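Tortoiseshell cats, and the kitten that didn't add up

I've had cats on the brain for weeks now, and it's entirely the fault of the stray who turned up in Kusum Lodhi's shed in October and produced seven kittens behind the lawnmower. Kusum lives two doors down from me in Lasness and she rang at six in the morning to tell me (she knows I'm up, she can see my kitchen light). I went round in my slippers. The mum is a proper tortoiseshell, all black and ginger bits stirred together like a badly mixed cake, and she was extremely cross with both of us.

Anyway! Long-time readers will know I've been doing the evening biology course at Wirkasness, and that I've spent most of it being confused by peas. Cats I can do. So I thought I'd write up what I've learned about tortoiseshells, partly for you and partly so that I've got it straight before the next class.

The main thing is that the ginger gene sits on the X chromosome. A female cat has two X chromosomes and a male has an X and a Y, so a tom only gets one go at it. If his X has the ginger version, he's ginger. If it has the other version, he's black or brown tabby or whatever his other genes are telling him to be. A female can have ginger on both, or on neither, or one of each, and the one of each is your tortoiseshell.

What I'd never understood was why you get patches. Why isn't she a sort of muddy in-between colour all over? The answer is that very early on, when she's a tiny ball of cells, each cell shuts down one of its two X chromosomes, more or less at random, and then all the cells that come from it keep the same one shut. So a bit of skin that comes from a cell with the ginger X still running grows ginger fur, and the bit next door might grow black. She's a map of decisions made before she had a face. I read that part out loud to my husband, who said "mm" and went on buttering.

I wrote most of this at the table with a tea going, as usual.

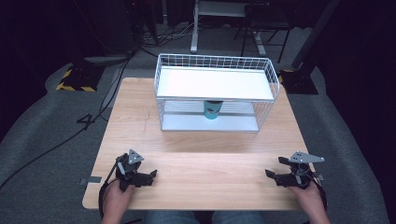
The teal cup and the white rack.

Right, back to it. You'll have heard people say that all tortoiseshells are female, and it's very nearly true. Every so often there's a male one, and he's usually got an extra X, so XXY, and he's nearly always sterile. Aisling Ó Dubhghaill, who teaches our class, used to help out at a vet's in Stockdale and she saw one tortie tom in all her time there. His owner had brought him in to be spayed.

The white bits are separate, by the way. That's a different gene on a different chromosome, and it works by stopping the pigment cells getting everywhere they'd normally get to as the kitten develops. Cats with lots of white tend to have bigger, cleaner blocks of ginger and black, and cats with none tend to be all flecked and brindled like Kusum's. Something to do with how much the pigment cells mingle on their way out from the back. I've got a page of notes on this and about half of it is question marks, so I'll leave it there.

My favourite bit came from the big textbook, page 891 (yes, it's that sort of textbook, I have to rest it on a cushion). Years ago some scientists cloned a calico cat, and the clone came out looking different from the original. Same genes! But she was a brown tabby with white, and there wasn't any ginger on her at all. The cell she'd been copied from had already shut down the X with ginger on it, and it seems to have stayed shut. I think about this cat far more than is reasonable.

So, armed with all that, I went back to Kusum's shed to do some detecting. We were fairly sure the father was Pornano, the enormous black tom from the end house, who is in everybody's garden and has no shame whatsoever. If you've got a tortie mum and a black dad, you can work out what's possible. The boys get their one X from mum, so they'll be ginger or black. The girls get one X from mum and one from dad, and dad's is always the non-ginger kind, so they'll be tortie or black.

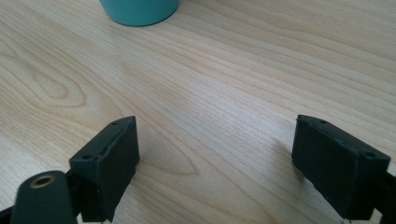 Which means there shouldn't be a single all-ginger girl in the litter. I drew out the little square and everything and took it round to show off. And Kusum, who had been very patient, picked up the gingerest, fluffiest kitten in the box and said, "The vet says this one's a girl."

Well. I went home and sulked. I thought I'd got the square wrong, and I drew it again, and it came out the same.

Aisling laughed when I told her. An all-ginger girl has to have had a ginger X from each side, so that kitten's father has to be ginger, and Pornano is as black as a coal hole. But a litter can have more than one father! A queen can mate with several toms while she's in season and end up with kittens by each of them, all born together. So he may well be dad to some of them, and somewhere in Lasness there's a ginger tom who's keeping his head down. I'd never have guessed that from peas.

I've got my suspicions. There's a big ginger lad who sits on the wall by the bus shelter and he has exactly the same expression as that kitten, though Aisling says expression isn't evidence. It could be that the vet was having an off day too, as very small kittens are easy to get wrong, and Kusum's going to ask again when they go for their jabs.

And before anyone asks in the comments, no, I'm not having one. We've talked about it and the answer is no. (I've been round twice this week to look at the flecky one with the ginger chin, but that's coursework.)

Next time I'll have a go at explaining why Siamese cats have dark ears and paws, which is all about temperature and is even odder than this. If you've got a ginger girl at home, do tell me, I'd love to hear what her brothers and sisters looked like.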